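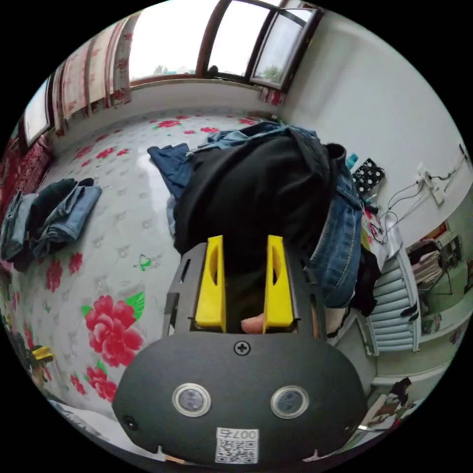 Kategorie: Haushalt / Textilpflege

Kleiderstapel

Als Kleiderstapel bezeichnet man eine Anzahl gefalteter Kleidungsstücke, die mit gleicher Ausrichtung aufeinander gelegt sind. Der Kleiderstapel ist die übliche Zwischenform zwischen dem Trocknen der Wäsche und dem Einräumen in den Schrank. Von ihm wird der Kleiderhaufen unterschieden, in dem die Stücke ungefaltet übereinander liegen.

Ort

In vielen Haushalten wird die Wäsche auf dem Bett sortiert. Das Bett bietet eine grosse, weiche Fläche in bequemer Höhe und ist am Tag meistens frei. Oft liegen Stapel und Haufen dort gleichzeitig, wie bei den gefalteten Jeans links auf der Steppdecke mit den roten Pfingstrosen und der schwarzen Kleidung, die mit einer Jeans daneben aufgehäuft ist. Auf glatten Decken kann ein hoher Stapel leicht rutschen, man legt ihn deshalb besser an eine flache Stelle.

Aufbau

Schwere Stoffe kommen gewöhnlich nach unten, leichte nach oben. Bei Jeans wird aber häufig die umgekehrte Ordnung gewählt, wenn die Hose bald wieder getragen wird. Man legt zuerst die Beine aufeinander, streicht die Nähte glatt und faltet dann vom Saum zum Bund, ein- oder zweimal. Die Bundseite ist dicker als die Saumseite. Bei mehreren Jeans werden die Bünde darum abwechselnd nach links und nach rechts gelegt, damit der Stapel gerade bleibt.

Dunkle Kleidung wird in manchen Haushalten getrennt gestapelt, vor allem wegen der Fusseln, die auf Schwarz besonders gut sichtbar sind.

Bezeichnungen

Hubert Hollenstein nennt in seiner kleinen Schrift über das Wäschelegen den noch nicht sortierten Haufen «Rohwäsche». Das Wort hat sich ausserhalb von Endeck nicht verbreitet. Eine Umfrage von Chia-jung Tang, an welcher 899 Haushalte teilnahmen, verzeichnet für den gleichen Gegenstand die Wörter Berg, Haufen und Knäuel. Berg wurde am häufigsten genannt.

Aufbewahrung

Der fertige Stapel kommt in ein Regalfach oder in eine Schublade. In Schubladen wird er auch senkrecht gestellt, sodass jedes Stück von oben sichtbar ist. Für diese Art muss die Faltung schmaler sein als beim liegenden Stapel.

Siehe auch: Bügelwäsche, Steppdecke, Wäschekorb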